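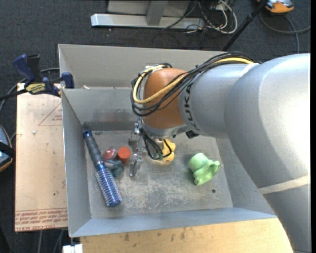 A KUKA arm lowered over a grey sheet-metal bin.

Learning after the shift: an interview with Bendik Lindqvist

Bendik Lindqvist has managed the Adult Learning Program at the Skorby Centre in Basgate since it moved out of the old municipal library. The program offers reading, writing and everyday mathematics to adults who are already working, most of them in manufacturing, food processing and warehousing. Last year it recorded 783 enrolments across all levels. The Centre spoke with Mr. Lindqvist in September, shortly after the autumn term opened, about who enrols, what they ask for and what he would change.

He began with a correction. The program is often described in the local press as a literacy service for newcomers, and he would like that description retired.

"A good share of our learners were born within an hour's drive of here," he said. "They went to school in English. They left at fifteen or sixteen, there was work, and for twenty years the work did not ask them to write very much. Then it did."

According to Mr. Lindqvist, the change came gradually. Jobs that once involved a verbal handover at the end of a shift now require a written one. Safety training that was delivered by a supervisor is completed on a screen, with a test at the end. Applications for an internal posting call for a cover letter, even where the applicant has been with the company for a decade and will be interviewed by someone who knows them well.

"People come to us over one particular piece of paper," he said. "A licence renewal, a form from their child's school, an incident report that was sent back. They want help with that piece of paper. If we handle it respectfully, many of them stay for a term."

The classes are small, with a limit of nine learners, and they are held in two blocks. The morning block is intended for those coming off nights. Mr. Lindqvist admitted that he had doubts about it when it was proposed.

"I could not picture anyone sitting down to fractions after ten hours on their feet. It filled within a week. One man told me he could never sleep before noon anyway, and he would sooner be here than in front of the television."

Teaching materials are drawn as far as possible from working life. Learners bring in notices, pay statements and manuals, and instructors build lessons around them. A unit on percentages uses overtime rates and pension deductions. The reading course at the second level includes a collective agreement, which Mr. Lindqvist described as the hardest text most of the group will ever be asked to sign.

Asked whether employers support the program, he was measured. Two local firms, Itberg and Forsberg, have formal arrangements with the Centre. Itberg pays course fees in full and releases staff for four hours a week on regular wages. Forsberg covers the fees and provides a room, but learners attend on their own time.

"I am grateful to both," he said. "But I can see the difference in the attendance book. When the hours are paid, people come in February. When the hours are their own, they come until the first snowfall, or until a child is ill, and then we lose them. I do not blame them for it. I would probably do the same."

Confidentiality was a condition of both agreements. The Centre does not report marks or levels to an employer, and a learner may withdraw without the company being told why. Mr. Lindqvist said this point took longer to negotiate than the money. "One manager asked me, quite reasonably, what he was paying for if he could not see the results. I told him he would see them in the handover notes. He let it go in the end — I do not think he was persuaded, but he let it go."

The question of shame came up several times in the conversation. Mr. Lindqvist has asked his staff to avoid the word "basic" in all printed material, and the signs in the front hall give room numbers only. He recalled a learner who told her husband for a full term that she was taking a pottery course.

"She had to buy a bowl at the Christmas market," he said. "She told us that herself, laughing, at the end-of-year supper. He was sitting beside her by then."

Formal assessment is kept to the minimum the funding requires. Learners are placed by a conversation and a short piece of writing on a subject of their choice. Progress is reviewed at the end of each term, and a certificate is available to those who want one. Fewer than half request it. The others, Mr. Lindqvist said, have usually got what they came for, whether or not it can be framed.

He was more critical on the subject of funding. The provincial grant is calculated on completed courses, and a learner who attends for eight weeks, passes a forklift theory test and leaves is counted as a withdrawal. He has raised the matter in writing in each of the past five years.

"I receive a courteous reply," he said. "I keep them in a folder."

Demand, meanwhile, has grown. The waiting list passed three figures in the spring, and the public library's drop-in tutoring desk, which the Centre staffs jointly, handled over 500 visits in its first year. Mathematics is now requested more often than reading. Mr. Lindqvist attributes part of this to parents who wish to help with homework and find that long division is taught differently from the way they learned it.

"We had to send our own instructors on a refresher," he said. "The method has changed. The answers, I am told, are the same."

His hopes for the coming year are modest. He would like a second morning group, a child-minding room that can open before eight, and a bus stop closer to the entrance. The present stop is on the far side of the ring road, and the crossing is poorly lit in winter. A request has been made to the city.

On what makes a good instructor in the program, he answered without much hesitation. Subject knowledge can be topped up and a teaching certificate can be earned along the way. He looks first for someone who can sit quietly while a grown adult works out a sentence, and who does not reach for the pencil.

"I was bad at it myself when I started," he said. "I used to finish people's words for them. A learner asked me to stop, in front of the class, and she was right to."

Registration for the winter term is open at the Skorby Centre front desk. No documents are needed to register, and staff will complete the form with anyone who prefers to answer aloud.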